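3.2 How anglers took part in the comment process

The State's move to give private boat anglers their own set of rules, separate from the ones written for the commercial fleet, drew far more public interest than we had expected when we began this work. We wanted to know who came forward to speak, what they asked for, and whether the places where they fished had anything to do with it. To get at those questions we gathered every written comment filed with the coastal office during the open period, which closed in March, and read them all through at least once, and a good many of them twice. There were 1044 comments in all, and it was a real pleasure to read so many people writing with such care about the water they know.

We sorted the comments by the landing the writer named as home. Hivham and Gudlow, the two larger harbors, sent the bulk of them, as one would expect from the number of boats kept there. Kirui is a much smaller place with a single ramp and a gravel lot, and yet 141 comments came from it, many of them handwritten and several running on for pages (we were grateful for every one, even where the ink had faded). 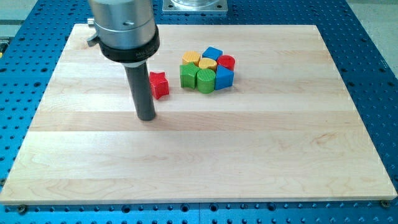
What the Kirui writers wanted, for the most part, was a season they could plan around. They spoke of taking time off work, of children home from school, and of opening dates that moved with little warning. Writers from Hivham were more likely to bring up bag limits, and those from Gudlow tended to ask how the catch was being counted in the first place, a question that runs through the older fights over red snapper and other reef fish as well. We did not try to judge which of these worries was the most pressing, and we would ask the reader to keep in mind that people who write to an agency are seldom a fair cross section of the people who fish.

Figure 2. Work surface, with board in place.

It also helps to know how the comments reached the office. Most came through Florkari, the online form set up for the rulemaking, but paper letters were accepted at all 3 landings, and we gave the two kinds the same weight. Where one person had filed both ways, we kept the longer comment and set the other aside. The reading guide we used for sorting went through several drafts before we were happy with it, and the last of these, dated October 24, 2018, is the one behind every result given in the next section.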